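I went to the Lencho open day in February expecting to be sold something, and I was, though it took them most of the morning to get to it.

Lencho roasts and packs coffee in a low building outside Skirska, behind a tire shop. They send out a card every winter inviting customers to come and see how it's done. I've been buying from them for a while without ever quite believing the sourcing story on the bag, so I drove out.

**Getting in**

Doors at 8 in the morning, said the card. They opened closer to half past. There was parking for maybe a third of us, and the rest ended up on the verge, in mud. Coffee on arrival was free and pretty good. The pastries were neither.

Our guide was Etenesh Bogale, who runs the buying side and was easily the best thing about the visit. She answered what she was asked. When a man in our group wanted to know how much of the shelf price goes back to the growers, she gave him a number for one washing station and then said she wouldn't give one for the others, as the paperwork wasn't in. I liked that more than the poster in the hallway, which says 2,789 families are "part of the Lencho story." Part of it how? Do they sell to Lencho every year, or did they sell once? The poster doesn't say, and the young man standing next to it didn't know.

**The roasting floor**

They have 2 roasters, an old Lundholm drum and a newer one they call Erora, after the street the company started on. Only the Lundholm was running. It's loud, and it smells more like toast than coffee for the first several minutes, something I hadn't known. The operator pulled samples and let us smell them as the color changed. I could have watched that for an hour. We got ten minutes, then we were moved along to the gift area.

The claim on the website is that every batch is tasted before it ships. I asked about that. Every batch is *logged*, I was told, and "most" are tasted. Fine, but then write that.

**The tasting**

Three cups, no labels, slurp and spit. I'm not convinced by tastings run by the people selling the stuff. You're told to look for apricot and of course you find apricot. I wrote down "lemon, a bit thin" for the second cup and it turned out to be the most expensive thing in the shop. A woman across from me preferred the house blend and said so twice, which got a polite smile.

The membership pitch came right after, while we were still holding our spoons. It costs 925 for the year, delivery included, with a discount if you sign before you leave. I don't sign things before I leave.

**Would I go again?**

For the roasting floor and for Ms. Bogale, yes. Wear shoes you don't care about, eat breakfast first, and ask your questions early, before the group gets to the shop and everyone's attention goes to the shelves. I did buy a bag of the house blend on the way out, at full price.

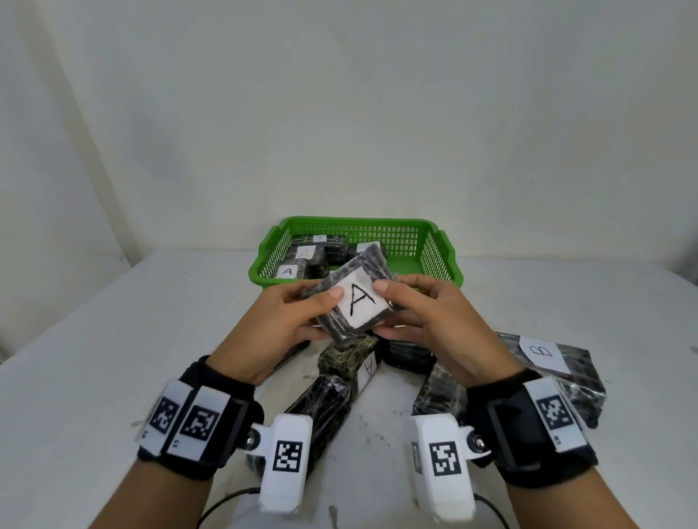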